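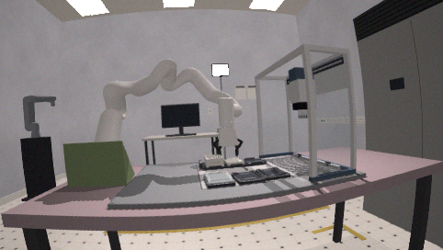

4. Teaching the Deck in the Simulator

This section covers plate placement and position teaching for the Kelska arm in the Vevska simulator, release 314. Complete Section 3 (arm and gripper setup) first. All positions taught in this section are stored in the cell file and can be sent to the physical cell after the checks in Section 6.

4.1 Before you start

You need an operator account with Teach rights and a cell file with the arm, table and deck already loaded. If the cell file was built in an earlier release, open it once and save it under a new name. The conversion cannot be reversed.

CAUTION: Disconnect the simulator from the physical controller before teaching. With the link active, jog commands are sent to both the model and the real arm.

4.2 Loading the deck

1. Open the cell file and select Deck > Edit.
2. Set the arm speed to 40 percent.
3. Jog the gripper clear of the labware and press Hold. The status line reads 361 HOLD.
4. Select the deck panel and confirm that it is locked to the work surface. An unlocked panel moves with the first plate you drag.
5. Drag each plate from the labware library to its position.
6. Switch to the overhead view and check the orientation of each plate against the printed numbers.

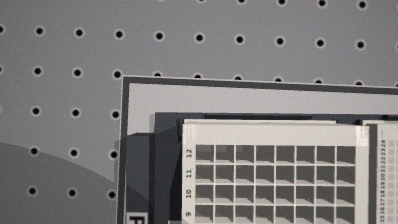 Figure 4-2. Overhead view of the deck corner. Column numbers run down the left margin of each plate.

Note: The library loads plates in landscape orientation. Rotate the plate if its numbers do not run along the left margin in the overhead view. A plate turned by 180 degrees still seats correctly – the simulator gives no warning, and every transfer will go to the wrong well.

4.3 Teaching the reference wells

Each plate needs two reference wells at opposite corners. The software calculates the rest from the plate definition.

1. Select the plate in the deck list.
2. Zoom in until the position label and the corner of the plate are both in view. On a 384-well plate, well A1 is at the corner where the letter A and the numeral 1 meet.

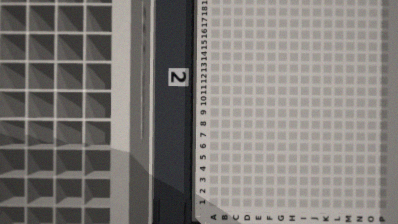
3. Click the center of well A1 and press Set First.
4. Scroll to the opposite corner, click the last well and press Set Last.
5. Press Calculate. If the pitch error is shown in red, clear both wells and repeat from step 3.

Note: Shadows are calculated from the room lighting and have no effect on taught positions. If a shadow makes the lettering hard to read, turn off View > Shadows.

CAUTION: Do not copy reference wells from a deep-well plate to a 384-well plate. Well pitch and plate height are different, and the tips may strike the plate.

4.4 Saving

Select File > Save Positions. Enter your initials and a comment. Saved positions overwrite the previous set for that deck. To keep both, export the old set first (Section 4.6).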